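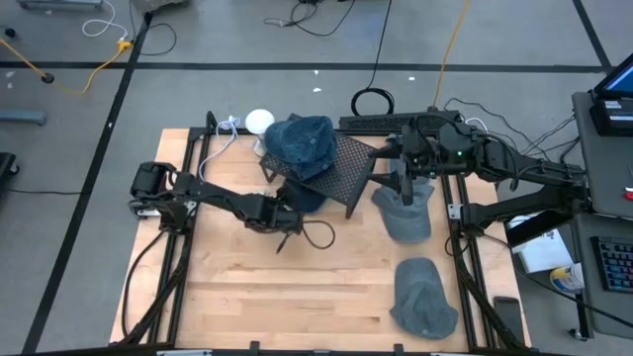
Two-arm cell from the head camera, hats on the table.

Quintela Hats: gripper finger comparison, release 5

We wanted to know which fingers cope best with soft, floppy things, and hats are wonderful for that! A brim is stiff, a crown caves in, and a strap catches on everything. Quintela Hats has 1103 episodes of two-arm pick and place, recorded at the Trillmont lab in June 2024. Each one is tagged with the finger set used, Sodstead (long and narrow) or Bollia (short and broad).

Most episodes use the head, wrist and fixed cameras. The fixed one sits

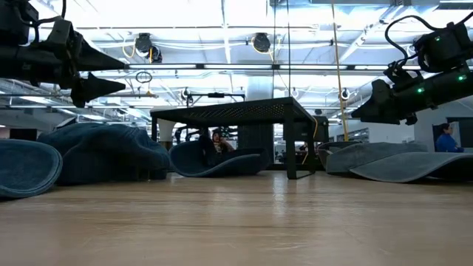
almost level with the tabletop, so it's great for judging finger height and poor for judging depth. Use the head view for that.

Layouts change between episodes. Hats start in the open or under the mesh rack, and the rack ones are by far the most fun to watch.

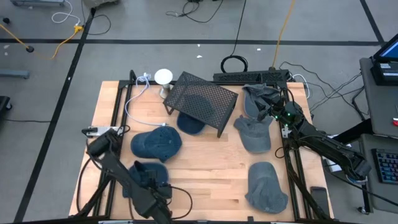

Head camera: blue caps left, gray caps right.

Known issues: 127 episodes have no wrist video, and 133 have a late start on the left arm log. Both lists are in notes/skip.txt. Denim folds can hide the fingertips in the wrist view, so check the gripper width log before you call a grasp.

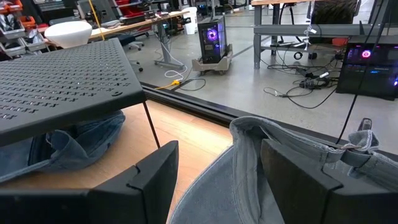
Wrist camera, gray denim at the fingers.

Next up is a softer pad for both sets, planned for December. If you try your own fingers on this task, please send us the logs!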